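Moving from Terville to Amska in April – how did you label your boxes?

amska_bound
Two-bedroom apartment, third floor, no elevator. The mover quoted me 1057 for the truck and crew, and packing is on me. I have 20 large boxes and a pile of small ones.

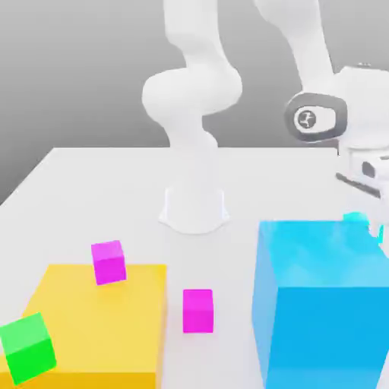 My plan is to number every box and keep a list on my phone. Has anyone done it that way, or is writing the room on the side enough?

Posted Friday

tallgrass5
Room name on two sides and the top. I did the number list when we left Terville and stopped looking at it after the first night. The crew can't read your phone, so they put everything in the living room.

Wudriver
I disagree. Numbers let you check that everything came off the truck. We were one short and I knew it was the bathroom box before they drove away. Used Adum Moving, they went back and found it behind a mattress pad.

tallgrass5
Fine, but you still need the room on there for the crew.

Wudriver
Sure, do both. It takes 2 seconds.

penny_k
Books go in the small boxes. I put mine in large ones and the bottoms gave out on the stairs. Also ask if the 1057 includes the stairs. Mine was billed extra per floor above the first.

amska_bound
Just checked and stairs are not included. Calling them in the morning.

old_freight
Tape color by room worked for us. Blue for kitchen, green for bedroom – a strip on the door frame to match. You don't need a list for that.

penny_k
Tape costs more than a marker though.

amska_bound
Going with numbers plus the room name. Books are getting repacked tonight. Will post what they say about the stairs.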